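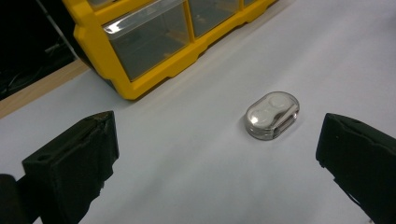
Gisthorpe wrote in to ask whether the Kivi would ever handle anything smaller than a coffee mug, and would we please stop photographing it with coffee mugs. Fair point. The contact lens case goes first.

This is the gallery page for the Kivi hand-held gripper kit, sold by Korkeslow and on loan to us until March. You squeeze, two padded black fingers close, and the recording goes to a service called Plustia, which sorts your attempts into usable and otherwise. Ours ran to 173 attempts. Plustia kept 159, and we would like a word with it about the other 14.

Lens case, clear, lying at a slant between the fingers, with the yellow parts organizer behind. Clear plastic on a white table is a mean thing to ask of any kit - so naturally we asked it.

Spare finger pads come in packs of 4. Order the second pack now. The manual suggests changing them every 7 hours of use, a schedule we have treated much like flossing.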